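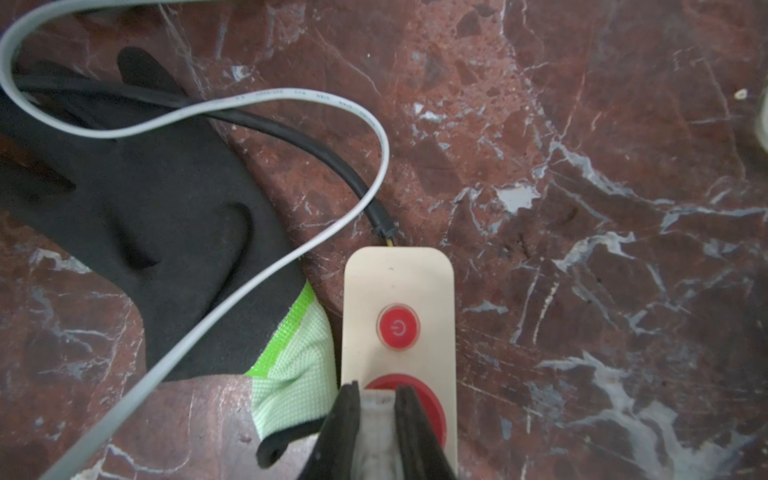
**Ticket 1188 — grasp planner picks wrong target when cables overlap**
Opened by: Liis Siliņa, Aug 24, 2021
Component: Rätsep planner, wrist cam input
Status: open, workaround in

Planner keeps merging the grey flat cable with the glove under it. One blob, one grasp pose, right in the middle of both. Useless. Black cable over the black palm is worse, mask just stops at the glove and starts again on the other side.

Tried so far:

- reran with old segmentation weights from March — same
- turned off the glare filter. Marble reflections come back as false edges, turned it on again
- raised min mask size. Lost the thin yellow wire completly, reverted

Log from last run:

```
[plan] candidates: 8
[plan] rejected (overlap): 7
[plan] selected: id 1366 score 0.41
[grip] state=HOLD
```

0.41 should never get through, threshold is 0.6 in the Bomard config. Looks like the Arholm branch reads the default file insted. Can someone check the load order?

Workaround: pass `--min-score 0.6` by hand. Refuses more grasps but at least no blob poses.

Also the HOLD state doesn't clear after an abort, have to restart the node. Seperate ticket for that, assigning to Bescombe.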